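Hiletti: call for trial participants, Drondolora bench kit
Posted 11/07/2020. Wernodthorpe site.

Hiletti is looking for 18 participants to assess the Drondolora two-arm bench kit before it goes on sale. The work consists of packing and unpacking small tool cases by remote control of both arms. 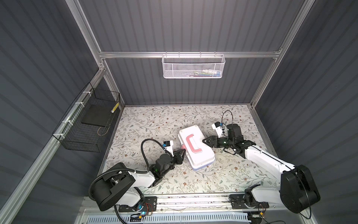
Reading time: 1 minute

Each participant attends five sessions at Wernodthorpe in July. A session lasts 21 minutes, followed by a written questionnaire on the controls and the Sani operating software. No experience with robots is needed. Applicants must be 18 or over and able to read a screen at arm's length. 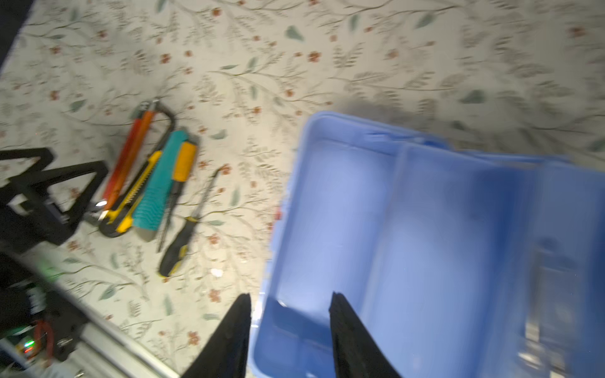

Grip settings are the main subject of the trial. The kit is supplied with 11 presets, and participants will be asked to choose one for each item and record the choice. Handle shapes differ a good deal: the set includes a hacksaw, a utility knife and a screwdriver, laid out beside a light blue toolbox with a divider down the middle. Items may be handled in any order.
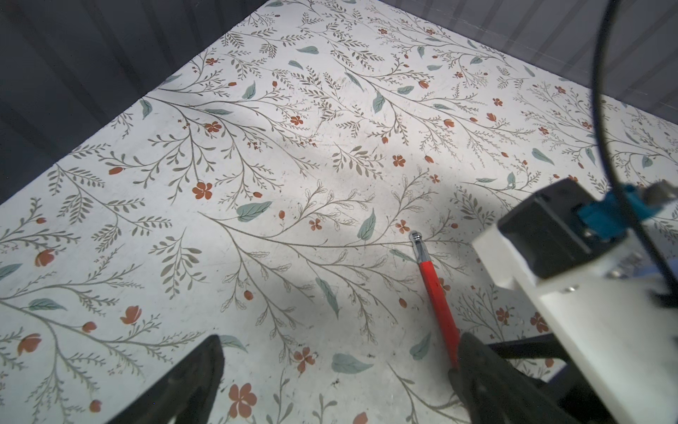
Settings may be changed during a session, provided the change is entered on the record sheet. Participants do not work inside the cell. Travel costs are repaid on production of receipts, and a fixed fee is paid after the fifth session.

Apply in writing to Hiletti, Trials Desk, Wernodthorpe, quoting Drondolora 5.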